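Über uns

Schön, dass du hergefunden hast! Ich bin die Person hinter Nakimlow, der kleinen Faltschule aus Gudach. Ja, Faltschule, das gibt es wirklich. Bei mir lernt man, wie man Wäsche zusammenlegt, und zwar so, dass sie danach im Schrank auch liegen bleibt (und man sein Lieblingsshirt wiederfindet, ohne den ganzen Stapel umzugraben).

Angefangen hat alles im April vor ein paar Jahren mit einem Umzug. Ich hatte 20 Kartons, davon viel zu viele mit Klamotten, und in der neuen Wohnung genau einen schmalen Schrank. Also habe ich angefangen zu falten. Erst schlecht, dann besser, dann so gut, dass Freundinnen mit ihren Wäschekörben vor der Tür standen. Irgendwann habe ich gedacht: Dann mach doch gleich einen Kurs draus!

Gefaltet wird bei mir übrigens am liebsten auf dem Bett. Ein Tisch ist oft zu schmal, auf dem Bügelbrett rutscht alles herunter, aber auf einer Matratze mit einer festen Unterlage hat man Platz und kann die Ärmel richtig ausbreiten. Ich schwöre auf die gute alte Bambusmatte mit den kleinen Plättchen. Die ist glatt, der Stoff lässt sich darauf schön schieben, und die Reihen geben einem ganz nebenbei eine gerade Linie vor.

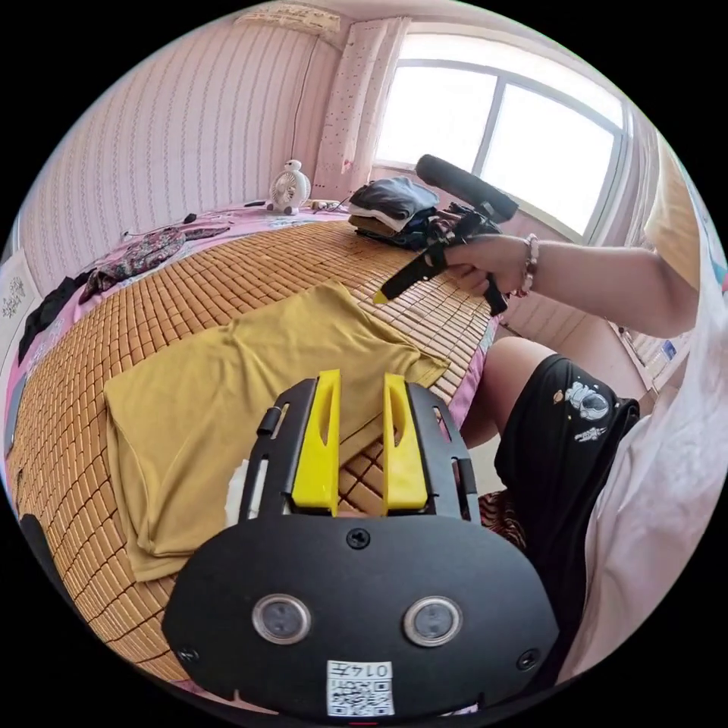
Mit dem T-Shirt geht es im Grundkurs immer los. Ausbreiten, glatt streichen, Seiten nach innen, Ärmel zurücklegen, dann von unten nach oben. Klingt banal, ich weiß, aber bei den Ärmeln hat jeder so seine Eigenheiten, und wir nehmen uns dafür richtig viel Zeit. Wer will, bringt die eigenen Sachen mit, gern auch die schwierigen Fälle: ausgeleierte Kragen, Kapuzen, diese furchtbar rutschigen Sportsachen. Spannbettlaken kommen erst im Aufbaukurs dran, da bin ich streng!

Der Grundkurs heißt Bite, weil er aus lauter kleinen Häppchen besteht. Ein Häppchen ist ein Kleidungsstück, und zwischendurch gibt es Tee. Der Aufbaukurs heißt Fanel und dauert 2 Nachmittage. Da geht es um Bettwäsche, Wolle, Koffer und darum, wie man einen Schrank so einräumt, dass er auch nach drei Wochen noch ordentlich aussieht. Na ja, nach zwei Wochen auf jeden Fall. 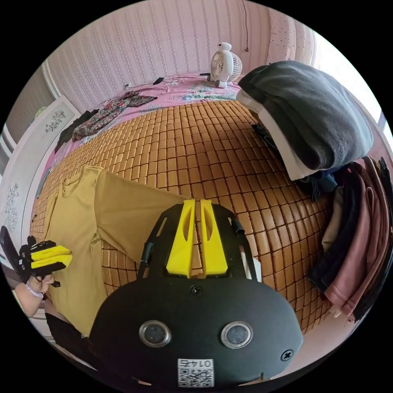 Senfgelb auf Bambus: ein Ärmel liegt schon lang ausgestreckt.

Was mir wichtig ist: Bei mir muss niemand aussortieren. Es gibt genug Leute, die dir erklären, dass du nur noch wenige Teile besitzen darfst. Ich habe selbst bestimmt 100 T-Shirts und hänge an fast allen. Wenn du das Festivalshirt von früher behalten willst, dann behalt es, wir finden schon einen Platz dafür. Und perfekt werden muss auch nichts. Eine Falte auf der Brust hat noch keinem geschadet, die ist nach zehn Minuten Tragen sowieso weg.

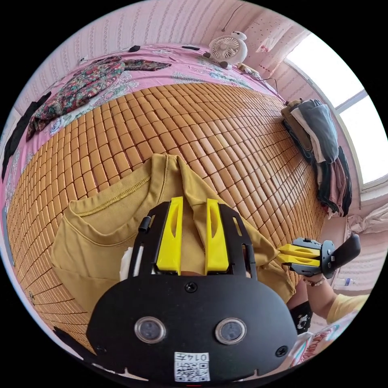

Stoff zusammengerafft, Kragen links, und viel Platz auf der Matte.

Die Gruppen sind klein, damit ich bei allen vorbeischauen kann. Im Moment unterrichte ich in Gudach und komme auf Wunsch auch nach Hause, am liebsten dorthin, wo ein großes Bett steht (oder ein Sofa zum Ausklappen, haben wir auch schon gemacht, ging prima). Über 200 Leute haben inzwischen bei Nakimlow gefaltet, manche davon schon zum dritten Mal, wahrscheinlich wegen des Tees.

Die neuen Kurse kann man ab dem 10. Juni 2019 buchen. Schreib mir einfach über das Kontaktformular, was bei dir im Schrank los ist und ob du eher mit Bite oder gleich mit Fanel anfangen magst. Ich antworte meistens abends, wenn meine eigene Wäsche fertig ist. Gutscheine gibt es auch, die schicke ich per Post, natürlich ordentlich gefaltet!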